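The ladle you already own

Every few months somebody tries to sell me a better ladle. The latest pitch came from Doreson, a kitchenware label out of Ernside, whose catalogue gives two full pages to the subject. There is talk of flow. There is a diagram of a wrist.

I have been ladling soup since I was tall enough to see into the pot, and I have never once thought about flow.

Rasha Kanaan, who buys for the Nundau cookware shop, is more patient with this sort of thing. She stocks over 734 utensils and says the ladles sell best in November, when people remember soup. Do the dear ones pour better? "They hang better," she said, after a pause. I took that as a no.

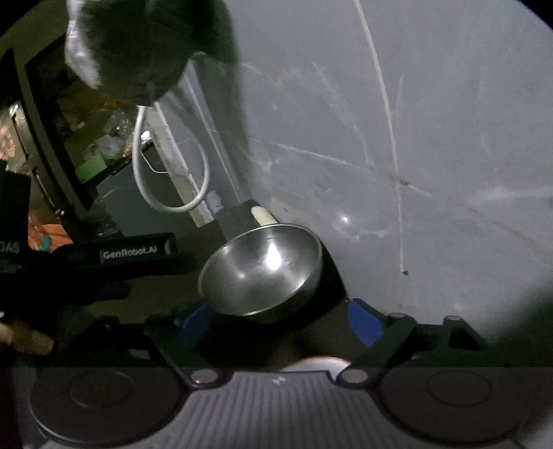
What matters in a ladle is dull stuff. A thin rim lets go of the liquid cleanly, where a thick rolled one sends a dribble down the outside and onto the stove. Stainless steel doesn't stain, melt or hold on to last night's curry. The bowl should be deep enough for a decent serve and small enough to reach the bottom corner of the pot. After that you're paying for colour.

Somkiat Thongsuk cooked noodle soup for a living for years and disagrees with me about handles. He wants a long one with a hook. I want one that doesn't flip out of the pot when I turn my back, and long ones do. We tried his and mine on the same broth one evening and spilled with both.

Doreson says its bowl is "tuned to the modern portion." I asked how big that was and got a reply about lifestyle. Sawsan Chidiac, my neighbour, measures hers by whether 2 scoops fill a dish to just under the rim, and she has used the same one since her wedding. It has a dent in it. She wouldn't swap it for the catalogue model, and I wouldn't ask her to.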